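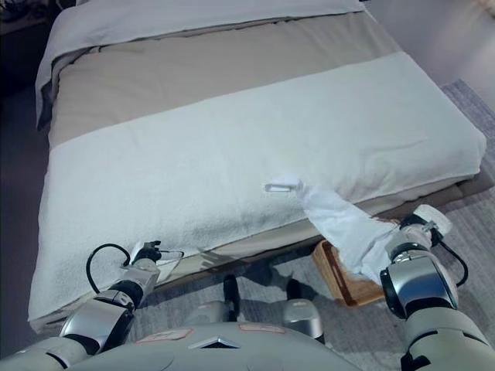

Sutitz Assembly Order

The Sutitz Assembly Order is a local public order measure that limits gatherings in the town of Sutitz during the yearly pilgrimage to the shrine at Girneck. It applies to the shrine road, the bus station and the lower market, and lapses when the shrine closes.

Background

Pilgrims reach Girneck on foot from Sutitz, a climb of 14 kilometers. The shrine opens in September for 15 days. Disputes over access to the inner court led to rival sit-ins on the road, and the district office began issuing the order each season at the request of the police.

Terms

Groups of more than 500 people need a written permit, which must be sought at least four days ahead. Loudspeakers, banners on poles and parked trucks are barred from the shrine road at all times. Prayer groups moving on foot are exempt — a group that halts for a speech loses the exemption. Shops and guesthouses may stay open.

Legal challenge

The Umemness Association, a pilgrims' group, asked the district court to strike down the permit rule. In Marciniak Guesthouse v. District Office, a separate case heard on the same Friday, the owners sought payment for lost bookings. The court upheld the order but required that refusals be given in writing. The payment claim was dismissed.

See also

Girneck shrine
Freedom of assembly
Public order law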